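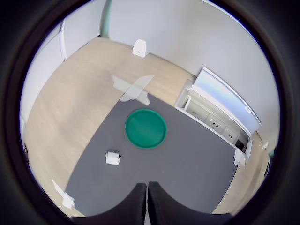
HELP / RENTALS AND RETURNS

Tableware Rental FAQ

Last updated August 12, 2020

Ordering

How far ahead should I book?
Two weeks is enough for most orders. For weddings and for anything in October, please book at least five weeks ahead. October is our busiest month and the larger serving pieces go first.

Is there a minimum order?
Yes. The minimum is 5 place settings for pickup orders and 40 for delivery. You can mix patterns within an order as long as each pattern meets the pickup minimum.

What is in a place setting?
A dinner plate, a side plate, a bowl and a water glass. Flatware and napkins are listed separately because many customers have their own. If you only want plates, choose "single items" on the order form and leave the rest at zero.

What is the difference between Clarus and Cernulard?
Clarus is our plain range. It stacks well and is the one we suggest for buffets. Cernulard is heavier, has a deeper bowl, and costs more to replace if broken. Both are dishwasher safe. We do not mix the two in one crate unless you ask.

Can I see the items before I pay?
Yes. The showroom on Figueiredo Street is open by appointment. Email us with the patterns you want to look at and we will set them out. You may also borrow one plate of each pattern for up to 4 days against a card deposit.

Colors do look different under warm lighting, so if you are matching a tablecloth, bring a piece of the cloth with you.

Changes and cancellations

Can I change my numbers after booking?
You can add items at any time if we have them. You can reduce the order by up to a quarter until seven days before the event. After that the full amount is due.

What if my event is canceled?
Cancel more than two weeks out and we refund everything except the booking fee. Inside two weeks, we hold your payment as credit for a year. Credit can be passed to another person – just send us their name in writing.

Delivery and pickup

Where do you deliver?
Anywhere within the county. Deliveries are to a ground floor door. If there are stairs or a long walk from the parking area, tell us when you book so that we can send a second driver. There is an extra charge for this and it will show on your quote.

Do you set the tables?
No. Natanael Honorato keeps a list of local event staff who have worked with our crates before, and he can send it to you. You would hire and pay them directly.

Cleaning and returns

Do I have to wash everything?
No. Scrape off the food, empty the glasses, and put each item back in the crate it came from. Please do not stack wet plates with paper between them. The paper sticks and takes a long time to remove.

What if something breaks?
Put the pieces in the red bag inside the crate lid and note them on the return slip. We charge replacement cost only, with no handling fee. Small chips count as breakage. Light knife marks do not.

I found one of your plates after the return date. What now?
Bring it back within 30 days and we will refund the replacement charge in full. Mailing is fine too, but wrap it well – a plate that arrives broken cannot be refunded.

Billing

Why does my statement say Justance?
Justance is the name our card payments are processed under. The amount should match your invoice. If it does not, contact Jozef Van Damme in accounts at extension 680 and have your invoice number ready.

Do you take purchase orders?
Yes, from schools, churches and registered businesses. Payment is due in 30 days.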